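Sulovell
Local news
Orange parcel lockers open around the clock at the old Golitz ticket hall
Araceli Soler
2026-07-21

Anyone in Sulovell who has ever raced home from work to catch the parcel counter before closing can slow down a little. A wall of bright orange lockers is now up and running in the former Golitz ticket hall on Wijaya Street, and it never shuts!

The lockers take deliveries for households in the streets between the canal and the rail line, and 263 people signed up in the first week. The hall had been standing locked since February, when the last of the ticket windows was taken out, and it's a real pleasure to see the lights on again and people coming through the doors.

Using it is easy. When a parcel goes in, you get a text message with a six-digit code. Type the code at the screen beside the entrance, and the right door pops open. Every door has its number on it in white on a red circle, so even with a whole wall of orange in front of you it doesn't take long to find yours.

"I was in and out before my bus had left the stop," said Yoga Sutanto, who lives on Mundard Hill and was picking up bicycle parts. "My old routine was a card through the door, then a trip across town, then a line."
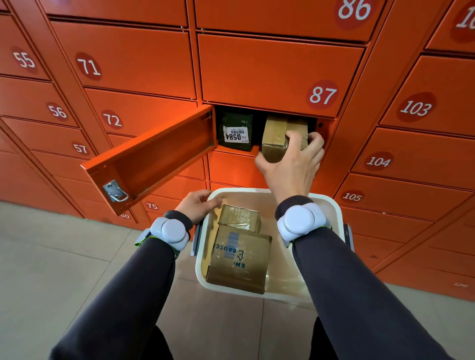
Two packages in one of the lockers at the Golitz hall, with two more boxes in a white bin below.

Two parcels for the same address can share a compartment if they fit, so it pays to look all the way to the back before you close the door. Bring a bag or a bin if you're expecting more than one. The larger compartments will take a boxed microwave, and anything bigger still goes to the depot on the ring road.

Eun-ji Do manages the site for Mundard Parcels, the local firm that runs the lockers. She is delighted with the start it has made. On its busiest day so far the wall handled 157 parcels, most of them collected after six in the evening.

"That's exactly when people couldn't get to us before," she said. "We had one customer come by at four in the morning on the way home from a night shift. I love that."

Parcels are held for three days. If you're away, you can add four more days by replying HOLD to the text message, at no charge. Neighbors can collect for each other as long as they have the code. Returns can be dropped off too, but you need to print the label at home first, as there is no printer in the hall.

The city council put 3000 dollars toward a new ramp and better lighting at the side entrance. The bike rack outside has been moved closer to the door, and short-stay parking is free for 15 minutes on the Wijaya Street side.

A second, smaller wall is planned for the north end of town if sign-ups reach 250 there. Residents can add their names at the library desk or on the Mundard Parcels website.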